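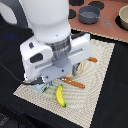 Keeping the arm in bay two honest

By Noemi Ambrose

At half past seven on a Thursday morning, Trevor Haslam has a hex key between his teeth and one hand on a cable. The robot is powered down. He moves the cable an inch toward the wrist, holds it there, and looks at how much slack is left.

"That one has cost me more time than every motor in the building," he says.

Haslam looks after the test cells at Lockyer, a small workshop in Kunitdale that evaluates robot arms for companies hoping to sell them into homes and care kitchens. The cell in bay two is called Sellora, after the software project it was built for. It is a white arm with a dark-fingered gripper, hung over a black tabletop. Its job is to pick up play food from a woven placemat and put it where it is told: a yellow banana, a little blue and white carton, a saucepan on a pink toy stove.

The arm does this all day. Keeping it able to do so takes Haslam 44 minutes every morning, and he has a printed sheet that says so. When he started, the same work took most of two hours and was done once a week, usually after something had gone wrong.

The sheet begins at the wrist. Between the arm and the gripper housing is a metal ring, and the screws behind it loosen slowly with use. Haslam checks each with a torque driver and marks it with a paint pen. A gripper that has turned even slightly on its mount will still close and still report a good grasp. It will also come down a little to one side, and the software team will spend the afternoon looking for the fault in their own code.

"They lost nine days to that once," he says. "It was a screw."

Next come the fingers. He wipes the pads with alcohol, looks for glaze on the rubber, and closes them on a steel gauge block. The reading goes into a notebook. Pads are changed when they wear past the limit written inside the front cover, and always as a pair. New pads on one side and old on the other will push a light object off center before the grip closes, and most of what this cell handles is light.

The cable is third. It is black and runs in from the side to the lower part of the gripper, crossing low over the table. With too much slack it drags on the mat and can sweep a carton out of position. With too little, it pulls at its connector when the wrist rotates, and the gripper drops off the network for a second or two. Haslam's fix is to drive the arm slowly to the far corners of its reach, with the cable clipped loosely, and tighten the clip only after the last corner. He has tried spiral wrap and a spring return. Both are in a drawer.

Then there is the mat. Lockyer chose a woven one on purpose, because customers have them at home, and it has caused its share of trouble. The fine grid produces swirling patterns in the camera picture, and those patterns shift when the light does. The mat also creeps. Every time the gripper presses down near an edge, the mat can move a hair, and after a few hundred picks it is sitting at a different angle. For some tests this is welcome. For calibration it is a nuisance, so the mat comes off the table before Haslam runs the calibration routine and goes back on afterward.

The routine itself is short. He lays a printed target on the bare table, and the arm visits 62 poses above it. If the error comes back low, he saves the result and moves on. If it comes back high, he goes back to the wrist screws before touching anything else.

Last on the sheet is a trial run. The objects go down by hand in no special arrangement, some of them close together or tucked in behind one another. A technician who lines them up neatly, Haslam says, is testing his own tidiness. He likes to leave the carton somewhere awkward and watch how the fingers come down on it from above.

In February the cell ran 379 picks between unplanned stops, its best stretch so far. The stop that ended it was a blown fuse in the power cabinet, and Haslam now keeps spares taped inside the door.

Stalus, the firm that supplies the gripper, recommends a full service twice a year. Haslam follows that schedule too, and sends back his worn pads in labeled bags with the notebook pages copied. The company has asked whether it could have the sheet. He said yes, once he has rewritten the part about the cable, which at present reads "do it until it looks right."

By a quarter past eight he has the power back on and the guard door shut. The arm moves out over the mat and stops. He listens to it for a moment, writes the time at the bottom of the page, and goes to start on bay three.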